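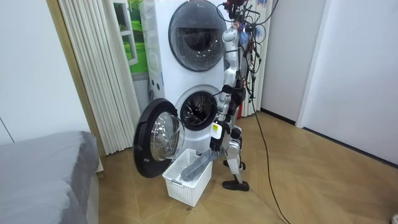

Tiempo de lectura: 4 minutos

Capítulo 6
El tamaño de la posición

En el capítulo anterior vimos cómo se forma el precio de un par de divisas y qué parte del coste de una operación corresponde a la horquilla. Queda por decidir cuánto se compra o se vende. Muchos principiantes fijan primero el número de lotes y después colocan el stop donde la pérdida les resulta tolerable. En este capítulo seguiremos el orden contrario.

Partiremos de una cuenta de 4.000 euros abierta en Marikar, el intermediario que usaremos en los ejercicios. Su titular acepta perder 15 euros en cada operación, un importe pequeño – menos del 0,5 % del capital – que le permite soportar una mala racha. En julio encadenó 19 operaciones y cerró el mes con casi 600 euros de beneficio. El resultado de un solo mes dice poco sobre el método, y volveremos sobre ello en el apartado 6.4.

Al terminar el capítulo, el lector deberá saber:

– calcular el valor de un pip en la divisa de su cuenta;
– obtener el tamaño de la posición a partir de la distancia al stop;
– distinguir entre margen exigido y riesgo asumido.

6.1 El valor del pip

En la mayoría de los pares, un pip es la cuarta cifra decimal de la cotización. En los cruces con el yen es la segunda. Su valor se expresa en la divisa cotizada, es decir, la que aparece en segundo lugar, y hay que convertirlo cuando la cuenta está en otra moneda.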